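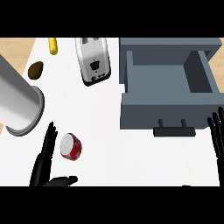

Picture: Wing-sze Wan

The Potato Supper
by Damian Bachmann

The bus put Notburga Haslinger down at the bottom of Prundley and went on without anyone in it. She had one bag and the key, which the solicitor had posted to her in a padded envelope with a compliments slip. It was raining a little. She walked up past the chapel and the closed garage and let herself in at the side door, as she had always done, although there was now no reason not to use the front.

Her aunt's kitchen was cold. The clock had stopped at ten past four. On the back of the door hung the blue overall and the string bag, and under them stood the wellingtons, one fallen against the other. Notburga stood the fallen one up. Then she lit the stove, which took three matches, and sat in front of it with her coat on.

Gertraud Mayrhofer had lived in the house for most of her life and had grown potatoes behind it for nearly all of that. She grew one kind, a long waxy yellow one she called Brilness. You could not buy it. Her husband had got the first of them from a man called Lüthi, who had worked a season at Pindstead farm and paid his rent with a sack. Every year she kept back seed, and every January she laid it out in trays in the back bedroom to sprout, with the curtains half drawn.

Notburga had forgotten this until she went up to see where she would sleep.

The trays were there, on the bed and the floor and along the windowsill. Somebody had laid them out. The potatoes stood on end in egg boxes with their eyes upwards, and the sprouts were short and dark, almost purple. They had been looked after. A saucer held a pencil and a folded list in a hand that was not her aunt's.

She slept on the sofa.

In the morning there was a knock at the side door and a woman in a yellow waterproof came in before it was answered.

"Oh," the woman said. "You're here. I'm Aaliyah Wong. I'm from across the lane. I've been doing the potatoes."

"I saw."

"She asked me to, when she went in. She rang from the ward to check on them. She rang twice on the last day." Aaliyah took her hood down. "I didn't know when to stop, so I haven't."

Notburga made tea. There was no milk and Aaliyah went back over the lane for some. They drank it standing up, and Aaliyah said that the ground would be fit by Easter if it dried, that the bottom third flooded and wasn't worth bothering with, and that Gertraud had always dug the first trench on the same side as the pear tree.

"I'm selling the house," Notburga said.

"Yes, I thought you would be."

"I have a flat. I've got my job."

"No, of course."

Aaliyah rinsed her cup and put it upside down on the rack. At the door she said, "There are a lot of them, that's all. I haven't the room for them over there. I've only got the yard."

The agent came at eleven. He measured the rooms with a thing that clicked, and told her that people liked a stove. In the back bedroom he stopped on the landing and leaned in.

"Are these going?"

"I expect so."

"Only it would photograph better."

He offered to send somebody with a van. He said it would be 80 pounds for the bedroom and more if they did the shed. Notburga said she would think about it. When he had gone she went up with a cardboard box and began to put the potatoes in it, and after the first tray she stopped, as the sprouts were coming off in her fingers. She picked them up off the carpet and didn't know what to do with them. She put them in her cardigan pocket.

She looked in the shed after lunch. The spade was oiled and the line was wound on its two pegs. On a shelf by the window were her aunt's notebooks, the red kind from the post office, tied in bundles with twine. Each year had a page. The entries gave the date of the first trench, the weather, and what was lifted, and hardly anything else. In the summer Notburga was nine she found her own name. It said: N. here, helped, cried about worm. Four rows up.

She remembered the worm. She had cut it in half with the trowel, and her aunt had told her to carry on.

She turned to the last book. The last page with writing on it was headed with the new year, and under it Gertraud had put: Trays out. A. to water no, A. knows not to water. Tell N.

There was nothing after that. Notburga read it several times to see whether it could mean anything more. She had not been told anything. Her aunt had rung in the first week of the year and they had talked about a coat, and the call had lasted perhaps five minutes, with a long silence near the end in which Notburga had been reading something on the other telephone.

It was nearly dark when she crossed the lane. Aaliyah's kitchen was warm and smelled of onions, and there was a boy at the table doing his homework with his feet on the rung of the chair.

"How long do they keep?" Notburga said. "Like that, in the trays."

"April. You could push it to the end of April if the room's cold."

"And it takes how long, to put them in?"

"For the two of us?" Aaliyah turned the gas down. "A weekend. She used to do it in four days, but she stopped to talk."

"I could get a weekend."

"What about the house?"

"It won't sell before Easter. He said so himself. He said summer." She had her hand in her cardigan pocket and found the sprouts there, and took it out again. "Whoever buys it can dig them up. Or you can. I'd put it in the contract."

"Can you put that in a contract?"

"I don't know. I'll ask."

The boy said that he could dig, if it was paid. Aaliyah told him to finish his sums. She got down a third plate and held it for a moment, looking at Notburga, and then put it on the table.

They had potatoes, the last of the eating ones, boiled in their skins with salt and butter. The boy had the biggest. Afterwards Notburga went back over the lane with a torch, opened the bedroom window two inches, and set the empty tray back in its place by the wall.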